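Search this site Go

Brekska lost its right arm for two seconds in January, and I want to write it down before I forget the details. The job was the usual one - left arm handles the gray tray, right arm handles the eyeglasses. Run 54 stopped with the right wrist reporting a position it could not have been in.

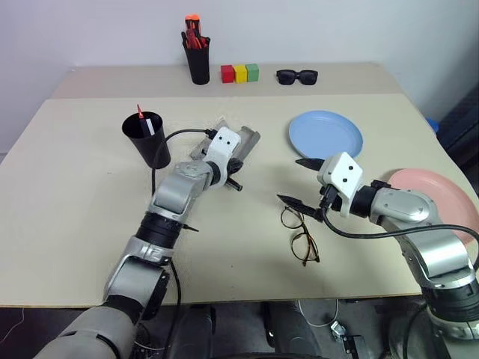 Photo: author's own / Fornside bench log

I blamed the software first and rolled back to the older Simon build. Same fault, 13 runs later. The log had 3450 lines in it and the useful one was near the bottom: encoder dropout, right wrist, then a jump when the signal came back. The arm tried to correct for the jump all at once.

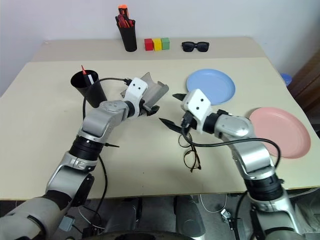
Does a dropout like that always trip the emergency stop?
It depends on the controller. Mine only trips on a force limit, so a short loss of signal gets through.

The cause was the wrist cable. I had left too little slack, and at full reach it pulled on the connector.
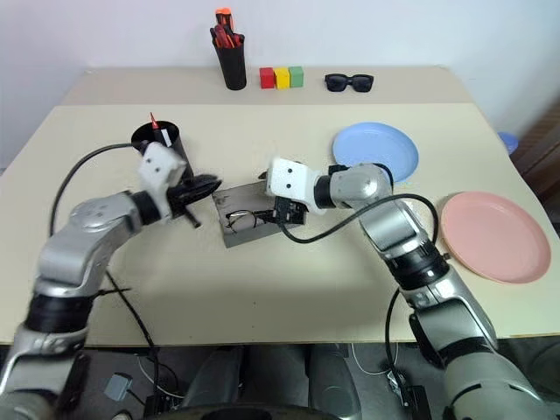

Reading time: 1 min

I rerouted it with a wider loop and added a check that holds both arms if either encoder goes quiet. I also cut the speed near the glasses.

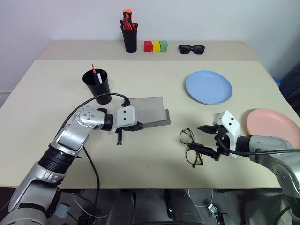 The check should have been there from the start. My hands go in that space when I reset the table, and a jump like that could have caught a finger. Left wrist cable is next.

Shares 13 | Comments 2

Recent posts
Tinus gets a new power supply
Moving the Fornside bench
Why I still use Simon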